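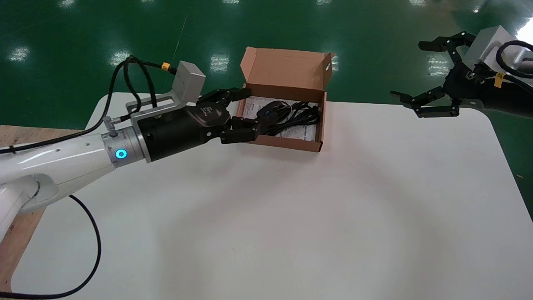 Tritlow Robotics Cell — Pre-Session Safety Checklist, Bench 2
Two-arm bench, hand on the left arm, parallel gripper on the right
Task for the day: box packing and unpacking, shown by remote control and by hand guiding
Date of inspection: 16/01/2018
Inspected by: Azra Berisha
Countersigned by: Lorenz Kälin
Form revision: 3

Marks used: OK, FIX (fixed before start), OPEN (session may go ahead with the limit stated), STOP (no session until cleared).

SECTION A. FLOOR AND SURROUNDINGS

A1. Floor clear of trip hazards around the bench — FIX
Small yellowish specks of debris on the green floor to the right of the bench. Swept. Please check this spot at the end of the day as well as at the start.

A2. Floor dry, no spills — OK

A3. Floor seams flat, no lifted edges — OK
Ran a foot along the seam beyond the bench. No lip.

A4. Lighting even over the work area — OK
The ceiling lights reflect strongly in the floor coating. No glare on the table at operator height. If the operator moves to the far side, check again from there.

A5. Walkway behind the operator station open — FIX
A chair and a spare tripod were in it. Both moved to the store room.

SECTION B. TABLE

B1. Table stable and locked — OK
Pushed on all corners. No rocking.

B2. Surface clean, no loose fasteners — OK

B3. Only task items on the table — OK
Box with its contents and nothing more. The calibration block stays on the Drasevby shelf when it is not in use. It was left on the table twice in July and one of those times it was hit.

B4. Staining on the wooden surface next to the table — OPEN
Reddish stains on the strip along the left side. Old and not sticky. Not a safety matter but it was raised at the last two inspections, so it is noted again. Lorenz will ask whether it can be sanded.

SECTION C. LEFT ARM AND HAND

C1. Indicator ring lit, color as expected for the arm state — OK
Cyan-blue. Matches the card on the cabinet.

C2. Connector at the flange seated — OK
Tugged lightly with power off. No movement.

C3. Bracket and module above the wrist, screws tight — OK

C4. Fingers move freely, no rubbing, no missing pads — OK
Opened and closed each finger from the panel at low speed before the glove was connected.

C5. Cable over the bracket has slack through the full wrist range — OK
Turned the wrist to both ends by hand. The loop does not catch on the bracket. Yellow tag in place.

C6. Cable under the arm clear of the work area — OPEN
The thin black cable hangs in a long loop over the lower left of the table. It does not reach the box, but when the arm goes low and to the left the loop lies on the table and could be dragged. Limit for this session: no demonstrations that start from the lower left corner. Two clips have been ordered from Flondlow. When they come, clip the cable to the forearm and repeat C5 and C6 together.

C7. Joint covers closed, no cracks — OK

SECTION D. RIGHT ARM AND GRIPPER

D1. Jaws open and close without sticking — OK

D2. Fingertip pads secure — OK
Pulled on each one. If a pad comes loose during a session, stop and log it. Do not press it back on and carry on.

D3. Cable and yellow tag in place — OK

D4. Parked position clear of the left arm — FIX
The saved park position put the lower jaw too close to the path the hand takes into the box. Azra moved it back and saved it again under the same name. Anyone who has a copy of the old settings file should delete it.

D5. Right arm held in park when only the left arm is being taught — OK
Confirmed in the software and by pushing on the arm. It holds.

SECTION E. TASK OBJECTS

E1. Box in usable condition — OK
Brown corrugated box with a lid that folds up and back. Replace it when the lid no longer stays up. A lid that drops onto the fingers spoils the demonstration, and the operator tends to pull back hard.

E2. Contents match the task sheet — OK
Mouse, coiled cable, folded printed sheet. The mouse goes at the left side, the cable on top of the paper.

E3. Nothing sharp, no staples — OK

E4. Coiled cable cannot snag the fingers — OPEN
It is bundled well enough but a loop can still slip over a fingertip. If this happens, hold still, open the hand from the panel and lift the cable off with the arm stopped. Do not shake it off by remote control.

SECTION F. REMOTE CONTROL

F1. Emergency stop at operator station tested — OK

F2. Emergency stop at bench tested — FIX
Button worked but the label had come off. New label fitted.

F3. Arm stops when the operator lets go of the enable pedal — OK
Tested 3 times on each arm.

F4. Hand glove calibrated for the person wearing it — OK
Calibration is per person. If Lorenz takes over from Azra, it has to be done again, even for a short run.

F5. Speed limit set to training value — OK
Set at 28 percent. The panel allows up to 53 percent with the supervisor key. The key stays in the cabinet during teaching.

F6. Operator can see the inside of the box — OK
The view over the front wall is good. The operator should not lean over the table to see better. Change the view on the screen.

SECTION G. HAND GUIDING

G1. Arm in guiding mode before anyone touches it — OK

G2. Arm does not drift when released — OK
Slight drift down at the wrist last week, corrected by entering the right hand weight. Watched it for a minute today, no drift.

G3. Sleeves, lanyards and hair secured — OK
Badges go in the tray by the door.

G4. Second person at the bench stop for every hand-guided run — OK
The second person does nothing else. No note taking, no phone — that was the finding from the Kerekes audit and it still applies.

G5. Guide by the forearm, never by the fingers — OK
New people reach for the fingers first. Tell them before they start.

RESULT

Session may go ahead. Limits: C6 and E4 as written. B4 carries over.

Open actions
C6, cable clips: Azra, when delivered.
B4, stained surface: Lorenz.
D4, old settings file: everyone with access to the bench.

Keep this sheet in the bench folder. Copy to the cell log.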